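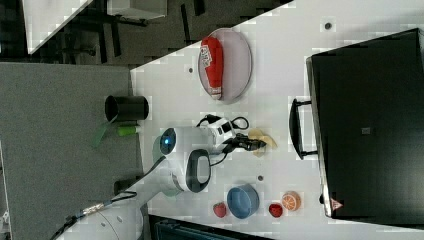

Renske Idahosa

The play-food sets lent out by Faltmont are put together by one person, a former kitchenware buyer who asked to be identified by job title only: set manager. We spoke in January about what goes into a set and why.

"Shape comes first," the set manager said. "A banana reads as a banana from any side. A strawberry is the same. An orange slice depends on the cut face, so we check that the segments are still sharp."

Color is the second test. The blue bowl and the red ketchup bottle stay easy to find on a white table. The plate, a pale grayish lavender, is less distinct. "I would accept a stronger color there. The raised rim helps with grip, so it stays."

Scale is treated loosely. The two strawberries do not match, and the set manager sees no fault in that. "Real ones vary. What I reject is a piece that won't fit the dish it belongs with."

Faltmont lists 63 pieces in its full kitchen set and 18 in the short one. The sage-green colander and the small pot beside it are cookware pieces, logged separately from food – a rule carried over from an older catalog at Wenley.

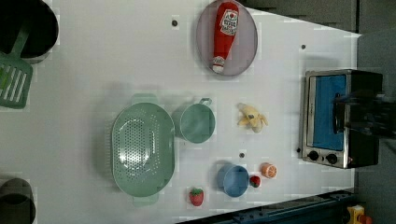
Cleaning and storage

Hard pieces are wiped with mild soap and air-dried. Perforated pieces take longer. "A colander gets a brush through the base. A cloth doesn't clear the holes."

The peeled banana is stored on top. "The peel spreads outward. Put a pot on it and it bends, and then you replace it."

Sets go back on the shelf after 2 checks, one for wear and one for missing parts.

Filed under: Play & Learning > Toy Care

We use cookies to improve your visit. Accept | Settings

Comments

marl908: Does the soap affect printed labels? Ours rubbed off a bottle.

teapot_shelf: We keep cookware apart from food too. Much quicker to check in.

gwen_k: Would like the piece list for the short set.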